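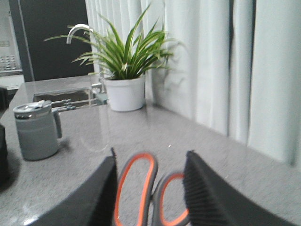
Drundholm > Notices > Taking part > Shared kitchens

Call for participants: the shared kitchen worktop study

We want 12 weeks of your ordinary kitchen habits, and we are not going to pretend they will change your life.

Flikgate looks after kitchens that several people use: office kitchens, hostels, house shares, the back room of a church hall. Over the years we have been sold a great many ideas for keeping them tidy. Labelled hooks, laminated rotas, a tub for everything left out overnight. Each came with a cheerful leaflet saying how well it worked, and very few of the leaflets said how anybody had checked. We have our doubts, and we would like people with doubts of their own to help us find out.

The question is a dull one. When a thing has a place, does it go back there? Take kitchen scissors. They get used for bacon, string, parcels and the corner of a milk carton, and by teatime they are next to the sink or in somebody's desk. The same goes for insulated mugs, which seem to spend their lives on the worktop beside the tap. A supplier told us that a magnetic strip on the wall would settle the scissors for good. Perhaps it will. We have bought the strips and would now like to see.

What you would do

You would pick one stretch of worktop near a sink and write down what is on it, morning and evening, on a one-page sheet. Halfway through, we send you a strip, a small tray or nothing at all. You don't get to choose which. You carry on filling in the sheet. At the end there is a phone call of half an hour, in which you may be as rude as you like about the tray.

Please don't tidy up before you write. If you can't bear to leave a mug where it is for the two minutes it takes, this probably isn't for you.

Who we are after

Adults who share a kitchen with at least three others and use it most days. Everyone else who uses it needs to know the study is going on, and one of them has to sign to say so. We would especially like to hear from people who think this sort of thing is a waste of time. Our last study, at Drarkdale, was full of keen tidiers and the results were about as useful as you would expect.

We can't take anyone who sells storage goods or has a relative who does.

What you get

A payment of 780 pounds, in two parts, the second only when the last sheet has come in. You keep the strip or tray, if you had one. We have 700 places and had 912 enquiries last time, so please don't count on the money until you have a letter from us.

The sheets will be typed up without names or addresses. Whatever we find will be published, including if we find nothing, and the supplier does not see it first.

To apply, write us a few lines about your kitchen and what is usually left out in it. No photographs of cupboards, please. Applications close on Nov 8, 2024.

Contact Flikgate, Drundholm office | Copyright Flikgate | Back to top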